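4. The Post and the Dish: How a Fixed Fitting Changes the Use of a Shared Table

4.1 Background to this part of the study

In Section 3 we described the seven shared tables at the Clerlow reading house and the habits of the people who sit at them. In the present section we look at one detail of these tables, which we did not plan to study. At every table a steel post stands at the wooden top and carries a small shelf above the heads of the sitters. Where the post meets the wood there is a round steel plate. The joiner who made the tables, Delali Alhassan, calls it the dish, and we have kept this word.

When we prepared the observation sheets we treated the dish as a part of the post, so it had no column of its own. After the first two evenings Ama Ankrah and Dexter Macapagal both wrote in the margin that a large part of the cleaning time was spent near the post. We therefore added a column, and the observations of those first evenings are left out of the numbers below.

The question we try to answer is simple. Does a fitting that cannot be moved change the way in which people place their things and the way in which the table is wiped? Earlier in the project we had a similar question about the edge of the table (Section 3.4), and the reader may wish to compare the two.

4.2 The fitting

The dish is shallow and it is hollow toward the middle, with a thin raised rim that goes all the way around. A small collar joins it to the post. The table top is of a light wood with a fine, flowing grain and a matte finish with only a little sheen, and the grain continues up to the rim on the sides we could inspect. The steel of the post is brushed, and looks gray and quiet from most seats. The inside of the dish is different. It takes bright and dark streaks from whatever is near it, as Figure 3 shows, and for this reason it is hard to judge from one position if it is clean.

This last point was more important than we expected. A mark on the pale wood is seen at once by a person who stands beside the table. A mark on the curved steel may be hidden by a reflection, and a reflection may be taken for a mark. Kekeli Agyeman, who cleaned the tables on most of the observed evenings, told us that she moves her head from side to side before she decides. We saw other cleaners do the same, although they did not mention it when we asked them how they check the dish.

The tables were delivered with a written note on care from the joiner. The note gives four lines to the wood and one line to the steel. It asks for a soft cloth that is damp and well pressed out, used along the grain, and it asks that no water is left at the rim. It does not say how the hollow of the dish should be wiped.

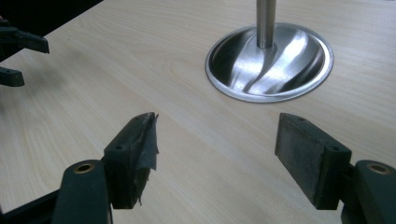
Page last modified: February, 16:40

Figure 3. Steel post and dish on the light wooden table top. The raised rim is the bright ring around the hollow part. The upper end of the post is not shown.

4.3 What was recorded

The observers sat at a side bench during the closing period, which begins at 20:15. One wiping was defined as a continuous action with a cloth on one table, from the first contact to the last. If the cleaner went away to rinse the cloth and came back, we counted it as a second wiping. We are aware that this rule makes the number larger than a cleaner would say herself, but it was the only rule which the two observers could apply in the same way.

In total 133 wipings were recorded. For each of them we noted the direction of the cloth, whether the cloth went inside the dish, whether it followed the rim, and which objects were moved first. The sheets also have a field for free remarks. The observers were asked to write a remark only when something did not fit in the columns, and not to write an opinion about the quality of the work.

We did not measure how clean the tables were afterward. A method for this was tried by Afia Acheampong with white paper tissue, but the result depended too much on how hard she pressed, and the attempt was given up.

4.4 Wiping near the dish

On the open wood the cleaners nearly always worked with the grain, in long strokes, as the care note asks. Near the dish the stroke changed. Three forms could be separated. In the first form, the cloth stops before the rim and starts again on the other side, so that a narrow area on each side of the dish receives less attention. In the second form, the cloth goes around the rim in a curve and crosses the grain for a short time. In the third form, the cloth goes over the rim, into the hollow and out again, often in one movement.

The third form looks like the most complete, but the cleaners did not like it. They said that crumbs from the wood are carried into the dish and stay there, because the hollow holds them and the post is in the way of the hand. Kekeli Agyeman described it in her own words: "If I go inside first, I am finished with it two times." She prefers to leave the dish until the wood is done, and then to clean it with a folded corner of the cloth, turning around the post.

The cloth entered the dish in 41 of the recorded wipings. In the remaining ones the cleaner stopped at the rim or went around it. We do not read this as carelessness. In many cases the same table was wiped again some minutes later, and the dish was then cleaned on its own. A person who looks only at single wipings would miss this order, and our first summary table, which we have now removed, made exactly this mistake.

A smaller matter is the rim itself. It is thin, and a dry crumb can rest against the outer side of it, on the wood. This crumb is easy to see from above and difficult to catch with a flat cloth. Some cleaners used a fingernail under the cloth. One used the edge of a paper card, which worked well in her opinion, but Delali Alhassan asked her to stop when he heard of it, as he was worried about the finish of the wood.

4.5 Placing of things by the sitters

The dish also has a role during the day. Visitors at the tables treat the post as a border, even when they sit alone. Bags and books are put on one side of it, and cups on the other. When two persons who do not know each other share a table, the post becomes the line between them, and it was rare that an object was placed beyond it without a word or a look.

The hollow of the dish was used as a container, although it was not made for this. We noted pencil ends, a tea bag, folded receipts, coins and hair clips. Small round objects roll to the collar and stay. Larger objects are not placed there, since the post leaves too little room. Several visitors told us that they believed the dish was meant for such things, and one man asked where he could buy a similar one for his keys.

For the cleaners this habit is a cost. Each object has to be taken out, and it must be decided if it is waste. Coins and clips go to the box at the desk. Emptying all the dishes in the house and carrying what was found to the desk took around 13 minutes on the evening when we timed it. It was a busy evening - there had been a reading for schoolchildren - and the value should be taken with care.

4.6 The comparison table

In the upper room there is one older table, bought from the firm Troltar, on which the shelf is hung from the wall and no post is present. It has a top of similar size. We had hoped to use it as a comparison for the others, but its wood is darker and it stands near the stairs, where fewer people want to sit. We can say only that the strokes on this table were longer and that the cleaners did not interrupt them. No small objects were left in the middle of it on the evenings we observed. They were left at the edges, mostly at the side of the wall.

Dexter Macapagal suggested that a loose tray could be put on the Troltar table, to see if visitors would fill it in the same manner as they fill the dish. This was done for a short period with a tray from the staff kitchen. The tray was carried away by a visitor who thought it belonged to the coffee counter, and we have no useful result to report.

4.7 Remarks on the design

Delali Alhassan read a draft of this section and explained why the plate has its form. He wanted the post to look lighter where it meets the wood, and a flat plate appeared to him too heavy. The rim was added to give the wood a clean border. He had not thought about crumbs. For the next group of tables, which is ordered for the Walby branch, he intends to keep the round plate but to make it slightly raised in the middle, so that nothing can collect there.

The cleaners were not all in favor of this change. Ama Ankrah, who also takes part in the closing work, pointed out that a hollow keeps the small things in one known place. With a raised plate they would roll over the table and down to the floor. We will be able to observe the Walby tables when the branch has opened, using the same sheets, with one more column for the floor around the chairs.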